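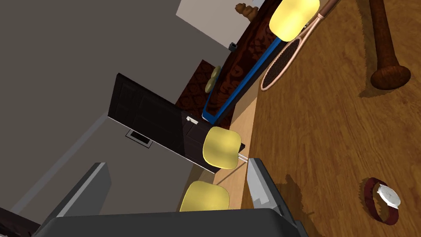

The club could not have run a girls' under-16 side this season without outside money, Amedeo Caputo told the annual meeting in Plillgate, and he was glad the question of next year had been settled early.

News > Club > Sponsors

25 January 2019
By the Plillgate club press office

Jilberg has renewed its sponsorship of Plillgate Handball Club for a further two seasons. The agreement was signed at the Caruso hall before the home match against Rodia and takes effect in July, when the present contract runs out.

Under the new terms the company will pay for match kit for the women's first team and for both girls' teams. It will also meet the hire of the hall for youth training, which until now has come out of members' fees. The club has not published the full value of the deal. The annual fee for junior players will stay at its present level while the contract lasts.

Jilberg first backed the club when the women's side was still in the regional second division. The team has since gone up and lies fourth in the table, having lost only to Rodia and to the league leaders. The return match with Rodia ended 24-22 to Plillgate after the visitors had led at half-time. The under-16 girls drew their last game and stay in the top half of their group.

Caputo said the older girls now train on the same evenings as the senior squad, and that several had already been called up to the first-team bench. He asked parents to check the new training times, as the under-14 group has moved to the earlier slot and the side door is locked once the session has started.

Part of this year's money has gone on new goals and nets for the smaller court. The old goals have been passed on to the primary school in Mill Lane. The club also hopes to send the under-16 side to a summer tournament, although travel costs have still to be agreed and the entry form has not gone in.

The Caruso hall holds 900 people for league matches. The Rodia game drew a crowd of 400, the best of the season so far. Seats on the left-hand side stay closed until the repairs to the stand are finished, and season ticket holders from that block may sit anywhere in the upper rows.

The company's name will stay on the front of the home shirts. Away shirts will be changed from yellow to white at the start of the new season. Shirts in the present design are on sale at the hall office on match days, children's sizes included.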